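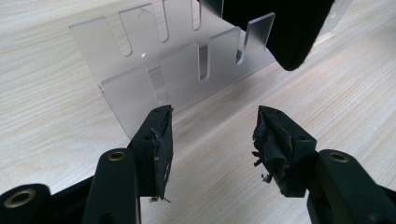 The residency diary resumes after two days in which the reading room of the Tretau Library was closed for work on the heating. The subject of this week's entries remains the Drunton letters, and in particular the question of how the correspondence between the seed firm and its growers should be ordered before the catalog is published. The letters reached the library bundled by the firm's clerks according to crop, and earlier staff then divided them again by the name of the sender. Neither arrangement was ever completed. I have found it useful to think of the bundles as if each letter had its own place and were still visible from the front. The paper arrangement is less obliging, and the greater part of the morning was given to it.

2022-06-04

Work began at the usual hour with box 13. The box was listed in the old register as "orders, mixed," and the description is fair. It contains orders for turnip and beet seed, three complaints concerning late delivery, a printed price list with one corner missing, and a long letter from a grower named only as Bjarnason. The letter has been mentioned in the register twice, under different numbers, and it was assumed that two letters existed. I am now satisfied that there is one. The second number was given to the envelope, which had been stored separately and which bears a note in another hand.

Bjarnason writes at length about a failed crop of onions. He had been sold seed described as fresh, and he believed it to be at least two seasons old. His argument is careful. He planted a measured amount in January under glass, kept a record of what came up, and sent the record with his complaint. The firm's reply, if there was one, has not been found. A penciled line at the foot of the last page reads "settle," and the matter appears nowhere in the account book for that year. It may have been settled in seed, as was the custom with smaller claims, and such settlements were not always written down.

Kamonchanok Sitthichai of the conservation department joined me before lunch to look at the condition of the price list. Her recommendation is that it be placed in a polyester sleeve and left otherwise untreated until the full box has been surveyed. She also advised that the pins in the complaint letters be removed at once, as two have begun to stain the paper. This was done in her presence, and the position of each pin was noted on the survey sheet. The notes will seem excessive to some readers of the file. They have already proved their worth in box 9, where the pin holes were the only means of matching a sheet to its enclosure.

In the afternoon I returned to the matter of the catalog itself. The library has allowed 800 words for the introduction, and the present draft is almost twice that length. I removed the paragraph on the history of the Drunton premises, which can be found in the parish account, and shortened the passage on the firm's traveling agents. I was sorry to lose the agents. They were often the only people who had met both parties to a dispute, and their letters are the liveliest in the collection - one complains through four pages about the state of an inn. A short selection may be possible as an appendix, and I will raise this with the head of collections at our next meeting.

A decision is also needed on spelling. The clerks wrote the names of villages as they heard them, and a single place may appear in five forms. My preference is to give the form used in the letter, followed by the modern name in brackets at first mention. The alternative, a separate table of places, would require the reader to turn pages constantly, and the table would have to be revised with every box.

The day's total was 16 letters described in full and one box relabeled. This is below the rate set out in the plan of work, which called for 50 in each three-day period, but the confusion over the Bjarnason numbers took most of two hours to resolve and should not recur. The register has been corrected in ink, with the old number left legible.

The reading room closed at five. The evening was cool, and I walked back to the lodgings by the river path, where the lower section is still muddy and the handrail has yet to be replaced. After supper I read the first two chapters of a borrowed history of the onion trade. It is dry, but the footnotes are excellent. Box 14 is reserved for tomorrow.

Filed under: Residency Diaries, Archives and Manuscripts

Recent entries
Box 9 and the matter of the pins
Opening the Drunton letters
A note on the clerks and their handwriting
Reading room hours during heating work

Contact the Library | Copyright Tretau Library | Back to top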